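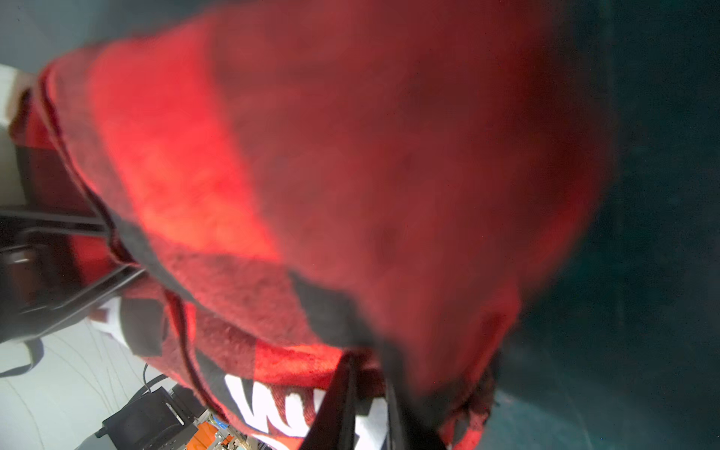

6. Loose Fabric and Straps: Snag Faults and Recovery

This section covers faults that occur when the arm is handling soft goods such as blankets, throws, fleece, tote bags and anything with handles or webbing. Read it before the first session with fabric, and keep a copy near the stop button. It applies to the Helemus arm with the two-finger gripper and wrist camera.

6.1 What a snag fault looks like

A snag fault is logged as code 54. The arm stops in place, holds its position and keeps the gripper at its last commanded width. The amber light on the controller stays on. The fault is raised when the pull measured at the wrist goes over the limit while the arm is moving away from an object.

Other signs that come before the fault or without it:

- The wrist view fills with cloth and does not clear when the arm moves back.
- The gripper reports closed, but the width reading is larger than expected for a single layer.
- The arm slows on the lift and then jerks.

CAUTION: An arm stopped on code 54 is still powered. Fabric under tension can release suddenly when the gripper opens. Keep your face and hands out of the space between the gripper and whatever the fabric is caught on.

6.2 Background to this section

The procedure was rewritten after an incident at the Listgate site. The arm had picked up a folded blanket together with the handle of the bag under it. The operator, seeing the arm stopped, cleared the fault from the screen without checking what was in the gripper. The arm went on to its next waypoint, dragged the bag off a chair and pulled a camera cable out of its socket. The cable connector was bent. No one was hurt.

Raili Kuusisto reviewed the log and found that the fault had been cleared 4 times in a row. Each clear let the arm move a little farther. The current software blocks a second clear until the gripper has been opened, but older controllers do not. Check your version on the Status page. Anything below release 14 has the old behavior.

6.3 Recovering from a snag fault

1. Press the stop button. Do not use the on-screen clear as a first step.

2. Look at the fabric from the side, with your own eyes. The wrist camera is too close to show what a strap is attached to.

3. Follow each strap or handle from the gripper to its far end. Note anything it passes over, including chair frames, cables and the arm's own joints.

4. If the fabric is under tension, support the weight with one hand placed well away from the fingers. For heavy items, get a second person.

5. Release the stop button and select Manual, then Slow.

6. Move the arm toward the snag, never away from it, until the fabric hangs slack.

7. Open the gripper using the hold-to-run key. If the fingers do not open, go to 6.4.

8. Remove the fabric by hand. Check for threads left around the finger pads.

9. Look over the wrist camera cable along its whole length. Replace it if the jacket is cut or the connector is loose.

10. Send the arm to Home in Slow mode, then clear the fault.

NOTE: The object must be taken out of the work area before you restart the program. The program does not know that the fabric has moved and will reach for it in the old place.

6.4 If the gripper will not open

1. Press the stop button and switch off power at the controller.

2. Wait until the status light is fully dark.

3. Turn the manual release screw on the back of the gripper counterclockwise with the key supplied. The fingers will move apart slowly.

4. Free the fabric. Do not cut a strap that is still under load.

5. Turn the screw back until it stops, then restore power and run the gripper calibration.

CAUTION: The arm's brakes hold when power is off, but the wrist can sag slightly. Keep one hand off the arm at all times.

6.5 Preventing snags

- Tuck handles and straps under the item or tie them together before the run. Two loose handles lying close together are the most common cause of this fault.
- Move chairs, stands and bags out of reach of the arm. A strap that hangs over a thin bar will catch on it.
- Route cables along the back of the base and clip them down. Loops lying on the floor should be taken up.
- Set the pull limit to 145 in the Fabric profile. The factory setting is meant for rigid parts and is too high for cloth.
- Thick fleece hides its edges. If the view is filled with fabric and the edge is blurred, back the arm off and approach again from higher up.

6.6 Reporting

Record every code 54, even if recovery was simple. Include the item handled, the profile in use and whether the manual release was needed. Send the log file to Ifeoma Ezeani at Nolville support. Save the log before restarting the controller - a restart overwrites it.

Shares: 14
Comments (3)

dropstitch
Step 6 should be in bold. Moving toward the snag feels wrong the first time and our new people always want to back out.

M. at Ratanaporn
We are still on the older release. Does the limit of 145 carry over, or does it need to be set again after the update?

Ifeoma Ezeani
It has to be set again. The update resets all profiles, so write your values down first.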